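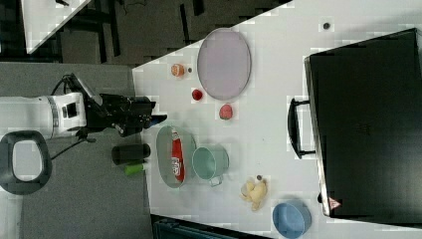
# Grimcombe Place-Name Recordings

Welcome! This is a collection of short sound recordings of people saying the names of fields, lanes, farms and streams in and near Grimcombe, with a plain table that tells you which name is which. If you like old maps, local speech, or just hearing the same word come out of ten mouths in ten different ways, I hope you'll have as much fun with it as I've had putting it together.

Last updated 7 November 2020.

## What you get

- 608 recordings, WAV, mono, one name per file
- 505 different names (some were said by more than one speaker, and those are the best bits)
- `names.csv`, the main table
- `speakers.csv`, with age band and the parish each speaker grew up in
- `notes/`, my typed-up field notes, which are patchy

## The table

| Column | What it holds |
|---|---|
| `id` | Number of the recording, matches the file name |
| `spelling` | As on the oldest map I could find it on |
| `said_as` | My rough spelling of what I hear |
| `kind` | field, lane, farm, water, wood or other |
| `speaker` | Points to a row in `speakers.csv` |
| `sure` | 1 to 3, where 3 means I'd bet my boots on it |

`said_as` is not proper phonetic script. I tried that for a while and got slower and crosser, so I went back to everyday letters. If you can do it properly, please do – I'd love to add a column.

## Things I love in here

Have a listen to the four goes at "Overhanger Piece". Two speakers drop the middle of the word completely and one puts in an extra sound that isn't on any map. The stream names are lovely too, especially the ones that only exist in speech. I had to guess a spelling for 12 of those, and they have `guess` written in the notes column of the field sheets.

Also, "Lindholm" turns up as the name of a single field, miles from anything that would explain it. I have no idea why. If you do, write to me!

## How the recordings were made

I sat down with each speaker at a kitchen table or in the village hall, spread out a map, and let them wander over it with a finger. Nobody was asked to read a list. Reading makes people say the name as it's spelt, and you lose the very thing you came for. I cut the names out of the longer chats afterwards. The longer chats are not shared.

Most of it was done by the end of July, and the last batch came in over the autumn – those files are a bit quieter than the rest. I haven't evened out the volume.

## Known problems

- Clocks. There is a clock in a lot of these.
- Older speakers far outnumber younger ones.
- Wood names are thin, and the north side of the parish is barely covered.
- A few field names were used for two different fields. I've kept both, with separate ids, but the `spelling` is the same, so don't use that column as a key.

## Using it

Everything opens in ordinary software. The CSV files are UTF-8 with commas. If your spreadsheet turns the ids into dates, import the column as text.

You may copy, share and change the recordings and tables as long as you say where they came from. Please don't try to work out who the speakers are. They were kind enough to let their voices go out into the world, and several of them are very easy to find in a small place.

## Still to do

- [ ] Add map references for the lanes
- [ ] Second listen to everything marked `sure` = 1
- [ ] Fix the two swapped farm files
- [x] Put the streams in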